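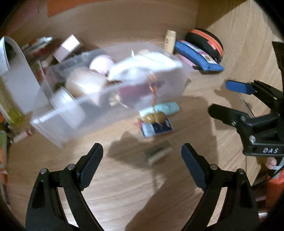

Skinden Household Services is looking for part-time packing and sorting assistants to join the team at our Ondcombe site. The work is putting mixed household items into storage boxes, taking them out again, and leaving the floor or table clear for the next person. The items are small and ordinary, and they rarely match. One clear plastic box might have a pink ball, a folded white cloth and a tangle of copper-coloured wire or ribbon in it, with a pencil case and a cream bottle still waiting on the floor beside it. You will need to be happy working through that sort of mixture for most of a shift.

We have 13 places to fill. Applications are open from Monday, January 6, 2020 and will stay open until all the places are taken.

About the work

Our customers are mostly people moving to a smaller home, or families clearing a relative's house. Furniture goes to a separate team at Riis. Everything that would fit in a drawer, a cupboard or a handbag comes to Ondcombe, and the stock at present stands at 204 crates. Each crate is unpacked, sorted and repacked into see-through boxes, so that customers can find things again without opening every lid.

On a normal shift you will:

Collect a crate and its sheet from the rack by the door.
Lay the contents out so that everything can be seen.
Put aside anything leaking, sharp or broken and tell the shift lead.
Fold cloths and clothing before they go in the box.
Untangle cords, ribbon and wire where this can be done in a few minutes. If it can't, bag it and move on.
Pack heavy items at the bottom and soft items around anything that might crack.
Keep small packets and cards together in one bag so they don't slip down the sides.
Write the label, sign the sheet and take the box to the outgoing shelf.

We do not throw anything away. If something looks like rubbish it still goes in the box, in a bag marked 'check'. Customers make that decision themselves, and we have had old receipts and single buttons asked for by name.

Who we are looking for

You do not need experience. Some of our present team came from shops and warehouses, and others had not worked for a while before they started. We would like you to be careful with other people's belongings, able to read and write a short label in English, and comfortable kneeling or sitting on the floor for part of the shift. Work tables are available for anyone who would find the floor difficult – please say so on the form and we will set one up.

A full box can be awkward to carry, though none should be too heavy for one person. Trolleys are provided for anything going further than the outgoing shelf.

You must be 18 or over.

Hours and pay

Shifts are four hours, morning or afternoon, with a paid break of 20 minutes. Most assistants do three or four shifts a week. You can choose mornings only or afternoons only, but we can't promise the same days every week. Pay is by the hour and the current rate is sent out with the application form. There is no piece rate and no target for the number of boxes finished.

Posts run until the end of September in the first instance. Some may be extended if the Melness store opens on time.

Training

The first two shifts are training and are paid at the full rate. You will pack alongside someone who already does the job, then do a crate by yourself and have it looked over. Wear comfortable clothes and flat, closed shoes. Long sleeves are fine, but leave loose bracelets and long necklaces at home. Lockers are free, with a key from reception.

How to apply

Forms can be picked up from reception at Ondcombe or from the Riis office on weekdays. Fill in both sides and hand it back at either place. We don't need a CV. On the back of the form there is a space to tell us which shifts you could do – please fill this in even if your answer is 'any'.

We will invite people to a short visit, which lasts half an hour and includes packing one box. Travel costs for the visit can be claimed back with a ticket or receipt.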